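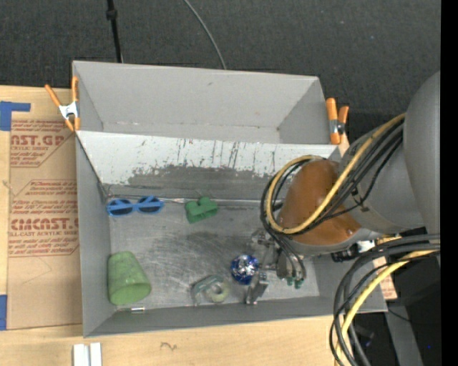
One student last term asked why we bother sorting at all when everything ends up in the same tub by Friday. Great question, and it's the whole of Unit 2!

Mixed bins are terrific to learn from. Sunglasses and a cup share no shape, so where would you grab each one first? Try it before you read Yeo (pp. 211 on).

For the Sterden lab, bring 5 small things from home, all different colours, nothing breakable. Tip them out, sort by shape, then again by use, and write down what moved.

Notes go in the Medura folder, 500 words tops.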